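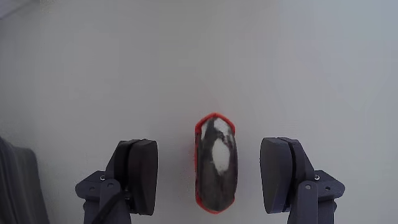 Zanele Shezi

Chapter 7
The Gripper Before the Grasp

By this point in the book you will have an arm that moves when it is told to, and you will probably be pleased with it. I would ask you to hold off on that. An arm that waves about on a bench has shown that its motors are wired the right way round. It hasn't shown that it can pick anything up, and most home builds I have looked at stop being convincing at exactly this stage.

This chapter deals with the last few centimetres: two fingers, open, with something between them, and the decision to close. I have spent more evenings on that gap than on the rest of the arm put together. The builds I describe were done in the Bickerstaff shared workshop and on a kitchen table, and the two places produced much the same failures.

Makers of kits like to show the closed gripper. The Drisora arm, which many readers will have bought, comes with a leaflet in which every picture has the fingers already shut on a cube. A cube is the kindest object you could choose. Its sides are flat, they match the pads, and it doesn't mind being gripped a little off centre. Put down something more than twice as long as it is wide, with sides that bulge and ends that taper, and the leaflet has nothing to say to you.

Look at the picture at the head of the chapter with that in mind. A finger stands on each side of the object and there is bare surface showing in both gaps. A beginner will call that lined up. I would call it unproven. The dark body sits a little to the right of its red rim, so which of the two outlines should the fingers be centred on? Your program has to give an answer, and if you haven't thought about it, the answer will come from whichever colour the camera finds easiest. Pale patches on a dark body make things worse. Simple colour matching may treat each one as a separate thing, or as a hole.

In September I ran a long set of tries with the Kindley control board and a rounded object of my own, 600 closings in all, with the starting position shifted slightly each time. I had been told by its seller that the board "centres itself". What happened was that one finger touched first and pushed the object sideways until the other finger met it. Sometimes this ended in a decent hold. Sometimes the object turned on the way and was gripped across a corner. Calling that centring seems generous to me, though it is a useful accident and we shall make use of it in section 7.3.

You should also be wary of your own counting. In one early run of 60 tries I wrote down 18 failures, then watched the recording and found that several of my successes were holds I had nudged by hand - without noticing I had done it. I threw the whole run away.

Before you start section 7.1 you will need:

A working arm with a two-finger gripper
A plain, pale surface to work on
One object with flat sides and one with curved sides
The Esar logging script from Chapter 4, or anything else that saves the finger positions
A notebook, and somebody else to keep it

7.1 How far open is open?

Measure the gap between the pads with the gripper fully open. Do this with a ruler, and leave the figure on the box alone for now. Then measure the widest part of each object and write the two numbers side by side.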